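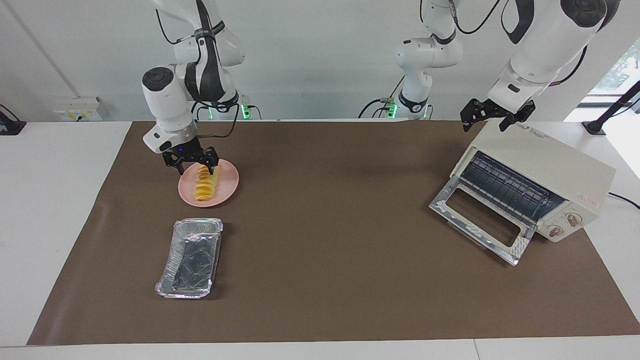
The two-armed setup at Braledari, with a pink plate, a foil tray and a toaster oven on the table.

Keeping the grippers in line at Braledari

By Clive Ellwood
Tuesday, March 3, 2020

Print this story | E-mail this story

I stopped by Braledari's workshop on Phuthong Street to see how you look after a robot that handles food (and yes, I skipped lunch first, big mistake!). Eduardo Tolentino keeps the two-armed cell running, and he let me tag along on his morning check.

He starts with the cables, feeling along each one for pinches, then goes over the screws in the gripper fingers with a small hex key. After that come the joints, 5 minutes an arm, moved slowly by hand with the motors off. The brown paper on the table gets changed whenever it's greasy, and he tapes the new sheet down flat so a fingertip can't snag it.

Last month the right wrist was drifting by 3 millimeters, which is plenty when you're reaching for something on a plate. Tolentino reset its zero point and ran the same move 86 times before he was happy with it. I'd have quit at ten!

The next full service is set for later in March.

Contact the newsroom | Copyright 2020 Rutadora | Back to top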